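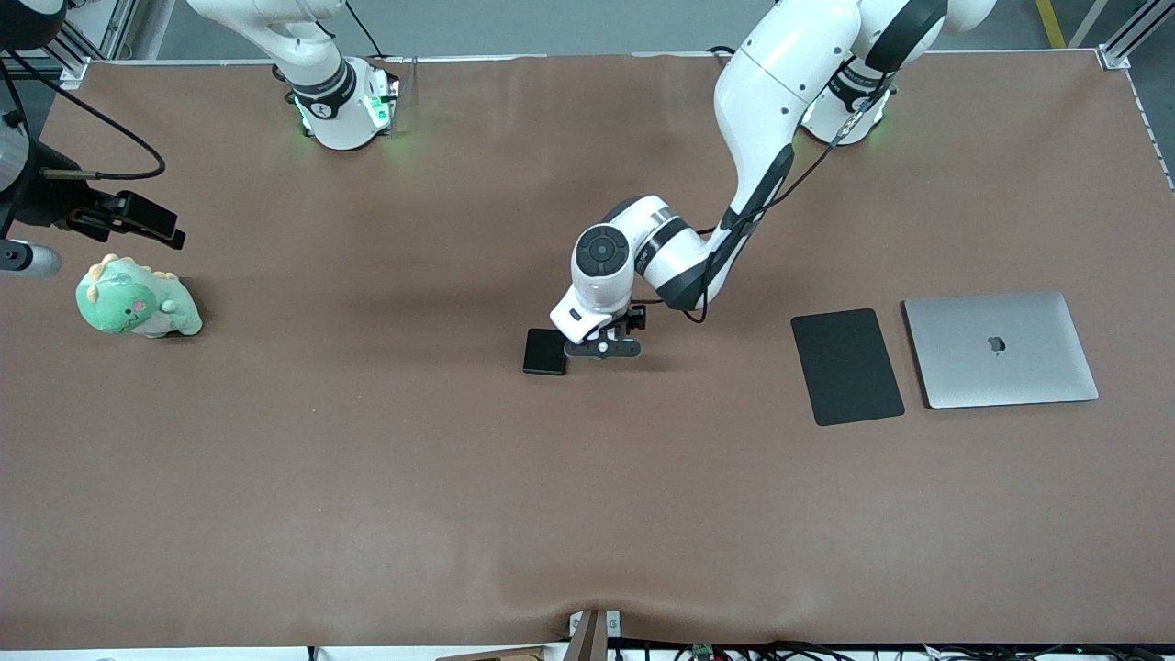
Figure 4. Both arms over the covered table, left arm's gripper close to the small black object. Left and right are the robot's own, so the left arm is on the right side of the figure.

4.3 Checking the table cover and test objects

Do this check at the start of each shift and after any change of cover. The Trastport cell must be in manual mode, with the speed limit on.

1. Look at the base of each arm. The ring should glow green. If either ring shows another color, stop and go to section 7.

2. Jog both arms up until the grippers are clear of everything on the table.

3. Smooth the brown cover by hand, working from the middle toward the near edge. Faint creases are fine. Folds tend to gather at the upright bracket on the near edge – press them down and tuck the slack under.

4. Set out the test objects. Use at least one soft item, such as the plush dinosaur, and a few flat ones, such as a closed laptop. Leave open cover between the soft item and the flat ones.

5. Bring the left arm's gripper down over a small flat object with the fingers pointing at the table. Stop before the fingers touch the cover.

6. Read the height on the Clova panel and write it in the log. If it differs from the last entry by more than 2 mm, repeat steps 3 to 5 once. If it still differs, run the table calibration in section 5.

7. Repeat steps 5 and 6 with the right arm.

CAUTION: Keep hands off the table while either arm is enabled. Step 3 is done with both arms stopped and the enable switch released.

CAUTION: Do not close the gripper on a laptop or tablet during this check. The default grip force is set for the soft items.

Note: Follow the cable on each arm from the upper joints to the wrist. It should hang free through the full swing of the wrist. Replace the cable ties every 1,000 hours.

Note: Replace the cover after 300 hours, or sooner if it tears. Order part 213 from Kustside.

Step 6 was added in April. Questions about the height log go to Ebuka Garba.

Last revised Jul 25, 2024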